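3.2 Setup and upkeep of the hand-held collection station

The demonstrations used in this work were recorded at one station, which we refer to as Station 4. It consists of a pair of hand-held grippers, a head-mounted camera, a display that shows the operator the elapsed time of the current take, and a recording computer. The left and right grippers share the same mechanism and differ only in the marker patterns fixed to them. The station was assembled at the Nandstead site and was moved between rooms during the study, so the procedures below were written to be carried out by one operator with no fixed mounting points.

Marker mounts. Each gripper carries a rigid mount with square fiducial markers on more than one face, set at an angle to each other. With a single flat plate, pose estimates were lost whenever the wrist turned the plate edge-on to the head camera. Adding a second face shortened these gaps but made the result sensitive to the angle between the faces. The angle was therefore measured for each mount after printing and stored with the gripper, and the nominal value from the drawing was not used. Mounts were replaced when a face could be moved by hand against the body of the gripper. Re-gluing was tried twice and abandoned, as the repaired joints crept under load and the drift was hard to separate from tracking noise.

Jaw pads. The pads wear fastest at the tip. Wear does not affect grasps on boxes or cups, but it appears early in tasks that use a thin object. The pads were inspected under a bench lamp every 28 hours of recorded time and exchanged in pairs. After each exchange the closed position was recorded again, since new pads change the reading at which the jaws meet. An early batch of recordings was made without this step, and the gripper width in those files had to be corrected afterward from the video.

Cables. Most interruptions came from the cables. A cable pulled taut near the end of a reach loads the connector sideways, and the resulting dropouts last only a few frames. These were first attributed to the recording software. Eulalia Pereyra traced them to a connector by flexing each cable in turn while logging the signal. All cables were then given a free loop at the gripper end, and the length of the loop was checked with both arms fully extended before the first take of a session.

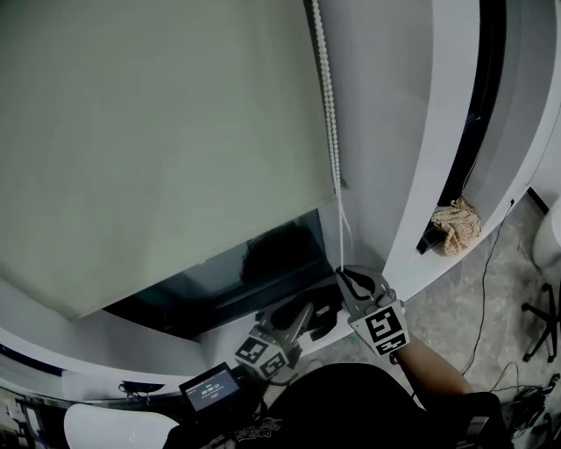 Figure 5. Station in use at a window with a roller blind. The right gripper is at the end of the beaded pull chain.

Thin and flexible objects set the tightest requirement on jaw alignment, and the blind task was adopted as the acceptance check after any repair. The operator must bring the tip of the jaws to the end of a hanging chain, where a small offset between the pads is enough to lose it. The chain in Figure 5 is a double strand that separates near the bottom, so the operator also has to select one strand with the other close by. The approach is made with the marker plate of the right gripper in view of the head camera. A repaired gripper was returned to service after five consecutive grasps without a slip.

Of the 376 takes recorded after this check was introduced, four were discarded for faults in the station itself. Three of these were connector dropouts and one was a loose marker face. Takes discarded for operator error are reported separately in Section 4. The maintenance log kept by Yamila Ledesma lists every part exchanged, together with the closed-position readings before and after each change.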